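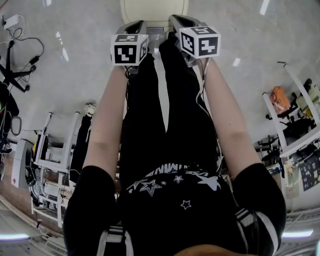

Floor outlets coming to Kahsay Building work rooms

Tenants on the ground floor of the Kahsay Building in Binthorpe will get new power outlets set into the concrete floor this winter, in a project meant to cut down on the cables that now run between desks and walls.

The building's owner, Wotska Properties, told tenants in a letter in September 2023 that it had hired an electrical contractor, Fisance, for the job. Work is expected to start in January and to be finished in 32 days, with one room closed at a time.

The ground floor was a printing plant before it was divided into rental rooms. Outlets were only ever put along the outside walls, and people working in the middle of a room have had to run cords across the bare gray floor to reach them. Chargers and power adapters often end up on the floor too, close to the casters of office chairs.

"You roll back from your desk and you're on top of a cord," said Desta Ayele, who has rented on the ground floor for four years. "I've replaced two laptop chargers. One of them I ran over so many times the casing split."

Tùng Cù, the building manager, said cords were the most common subject of the maintenance requests he received last year, ahead of heating and parking. A fire inspection in the spring also noted extension cords plugged into one another in several rooms. The inspector did not issue a fine but asked for a written plan.

Under that plan, Fisance will cut shallow channels in the concrete, lay conduit and patch the surface. Each outlet will sit under a hinged metal cover that closes flush with the floor. Tenants were asked to mark where they wanted outlets on a drawing of their room, and Wotska says most have already sent theirs back.

The letter puts the cost at roughly $400 per outlet. Wotska will pay for the first two in each room, and tenants who want more will be billed for the extra ones. Rents will not change because of the work, according to the letter.

Not everyone is happy with the schedule. Gebremedhin Admasu, who shares a room with two other tenants, said he would lose several working days and had not been told where he could go.

"Cutting concrete is loud and it makes dust," he said. "I need to know where my chairs and my equipment will be while they do it."

Cù said a vacant room on the second floor would be open to anyone whose room is closed, and that furniture could be stored there at no charge. Plastic sheeting will be hung over the doorways during cutting.

Until the outlets are in, tenants have been asked to keep cords out of the walkways and unplug adapters that are not in use. Cord covers can be borrowed from the building office, Room 241.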